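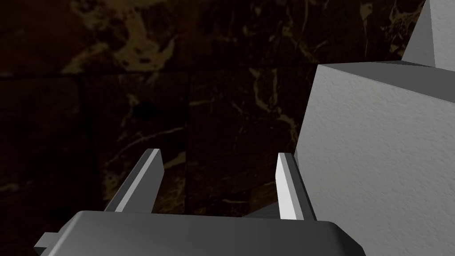

Up at half past five again, and not by choice. The sourdough starter had climbed out of its jar in the night and glued itself to the shelf, so I was scraping paste off the wood with a butter knife before I'd had any coffee. July does this every year! I put it in the fridge too late, I swear at it, I forgive it, I feed it.

Fed it anyway, and since I was standing there in my socks I figured I might as well start the loaves for the block supper. Jade Whiteley signed me up for bread without asking (she also signed me up for "something green," which could be a salad or could be a houseplant, I plan to keep her guessing). My big mixing bowl is still over at Suqin's, so the dough got made in the stockpot. 1000 grams of flour, and I always use the full bag because then I don't have to find a clip for the rest of it.

The dough was wet. Really wet, slide-off-your-fingers wet. I think it's the new flour from Gellari, the little grocery that opened where the shoe repair used to be. Floarea Nistor told me it drinks less water than the kind I'm used to and I nodded like I was listening, and then I went home and poured in the same 2 cups and a splash I always do. So that's on me. I did some folds, walked away, did some more folds, walked away, and by nine it had stopped looking like soup and was holding a bit of a dome.

In between folds I called Mom. She's decided to take the bus to Xie this fall to see her cousin, all 468 miles of it, and she will not hear one word about flying. She wants the window seat and a bag of peanuts and her puzzle book. I said I'd go with her and there was this long pause and then she said, "Well, you do talk a lot on a bus." We left it at that. I might still go. I looked up the schedule after we hung up, and it leaves at some awful hour and there are three changes, and I caught myself kind of wanting to do it. 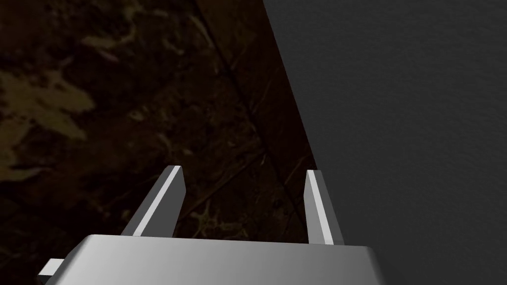

Later, after lunch

Loaves came out! One is gorgeous, tall and crackly with a big ear on it. One spread out like a cow pie and I love it less, but it'll slice fine for toast. The third stuck to the Dutch oven and I had to pry it loose, so the bottom stayed behind and I ate that part standing at the stove with way too much butter. Lunch.

Hanyu Ding came by to borrow the ladder and stayed an hour. He's painting the back bedroom a color called Melline, sort of a washed-out honey, and he had it all up his left arm. He asked if I thought it was too yellow. I said it looked good on him. He took the flat loaf home, bless him, and promised to bring the ladder back before the gutters need doing, so I'll see it at Thanksgiving.

Then a nap, which I did not mean to take. Woke up with the fan blowing right in my face and a dent in my cheek from the couch piping.

Almost ten at night

Supper was nice. Long, loud, too many bean salads. Meifang Hao brought the cold sesame noodles and I went back twice and then pretended the second plate was for somebody else. She says she'll write the recipe down for me but she said that last summer too. My bread went, all of it, even the ugly one with no bottom. I brought cucumbers in the end for the something green, and Jade gave me a look.

Got my mixing bowl back from Suqin. Starter's in the fridge. Need to buy flour, and call Mom about that bus before she books it without me.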